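Budget for the fridge, then for the arm

Most equipment plans I am asked to read begin with the manipulator and end with a line called "sundries". I would reverse the order. The arm is a quoted price with a delivery date. The sundries decide how many hours the arm works.

Take door opening, a task most buyers of two-armed machines now ask for. The plan needs a fridge at a height the grippers can reach, a floor they can work over and enough clear space for the door to swing. Bricks are cheap, but somebody has to put them on the list.

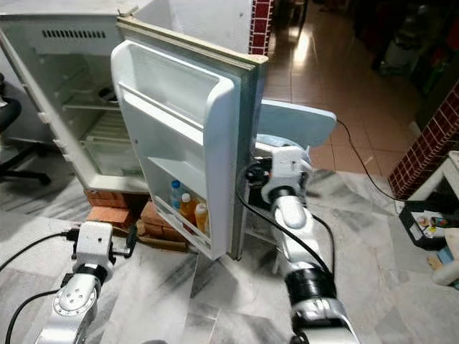 Right gripper at the outer edge of the door; fridge raised on bricks.

Ginevra Amato, who reviews purchases at Pondby, holds that a purpose-built test rig is the better buy, because its hinge force is known. Her draft put one at 2660. I disagree with the timing. A rig tells you about the rig. A used fridge with a scuffed liner costs very little, and three of them, with different seals and hinges, give a wider spread of results for the money. Buy the rig in the second year, when there is a number worth checking.

Cables deserve their own line. On both arms they run outside the links, and a wide loop beside an open door is a snag risk. I would hold spares for each side and allow about 60 minutes per change, including the check afterwards. 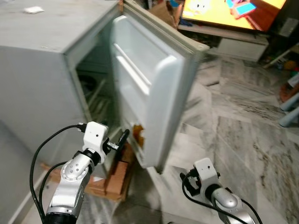

Left gripper close to the inner edge of the door, with cables looped outside the arm.

Ottavio Zuccaro's plan for Nukurar set aside 9 per cent for fixtures, spares and floor covering together. I would double it and take the difference from the software licences – these can be added by the month. Floor space cannot.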